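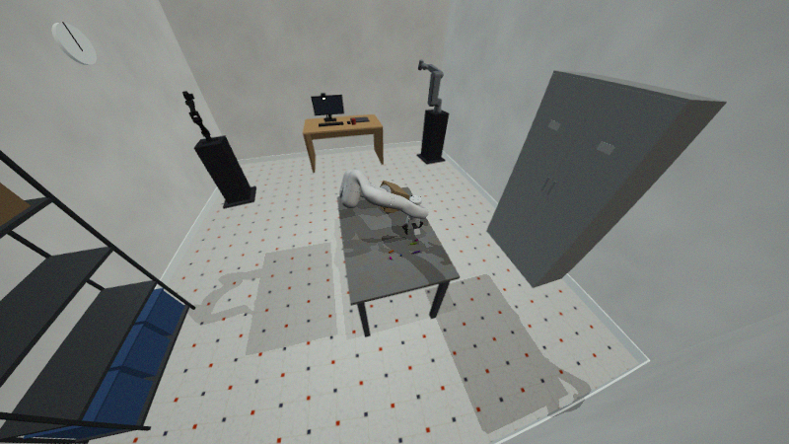

## 5. Did readers ever solve the Jusel books?

The claim that a reader could solve a Jusel novel before the inspector does has been repeated so often that few critics stop to test it. It began with the publisher. Trendley printed a short notice before the last chapter of the early books, telling readers that they now held every fact the inspector held, and inviting them to close the book and name the guilty party. Later critics took the notice at its word. Mavromatis calls the series "a set of honest bargains", and most of the essays that followed hers treat the bargain as kept.

We doubt it. A notice on a page is advertising, and it shows what Trendley wanted buyers to believe about the books. Whether the facts were there is a separate matter, and it can be checked by reading the chapters before the notice and asking what a careful person could know on reaching it.

*The Dritamwood Inquest* is the usual showpiece. The murder turns on the hour at which the verger locked the side gate, and admirers point out that the hour is given in the second chapter. So it is. What they pass over is that Jusel also needs to know that the verger was left-handed, and this comes up for the first time in the confession. Without it, three of the villagers could have done the deed equally well. A reader who named the verger would have been guessing, and the fact that the guess was right does not make the puzzle fair.

Karras has offered a defence. She argues that the left hand is hinted at when the verger pours tea for the coroner, with the pot standing "on the wrong side of the tray". The reading is clever, but it works only backwards. Wrong for whom? The coroner is a fussy guest who finds fault with the curtains and the cake on the same page. If every complaint he makes were a clue, we would have to suspect the cook as well.

**Figure 2.** Small coloured blocks on a round white tabletop. Computer rendering.
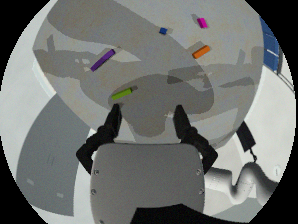 ### 5.1 What the letters can and cannot show

The other support for the claim is the postbag. Trendley said that 200 readers had written in with the right answer to *Dritamwood*, and the number has passed from one study to the next without much thought. We have three objections to it.

First, the letters themselves do not survive. The figure comes from the back cover of the cheap edition, which was put out to sell the next book. Second, we are not told how many people wrote in with the wrong answer, and a count of winners means little without a count of entries. Third, the notice did not seal the last chapter. A reader could turn the page, learn the name and then write a very confident letter. Mavromatis grants this last point in a footnote – and then goes on to use the number anyway.

None of this makes the books bad. Stamatopoulos, whose reviews were sharper than those of his rivals, seems to have enjoyed them greatly while refusing to play along. He wrote that he read Jusel "for the weather and the bad hotels", and that he had never once put the book down to think. His remark is usually quoted as a joke. We suspect that it describes how a good many people read the series, though one reviewer is thin evidence and we would not rest a case on him.

### 5.2 A narrower claim

A weaker version of the fair-play claim may hold for the short stories. They have few suspects, and the deciding fact is often a plain object or a time of day stated early on. In "The Ferry Ticket" the ticket is described in full before anyone dies, and the solution needs nothing else. Even so, we would want to see the magazine texts before saying more, as the collected edition was revised – by whom is not recorded – and clues may have been added afterwards to meet complaints.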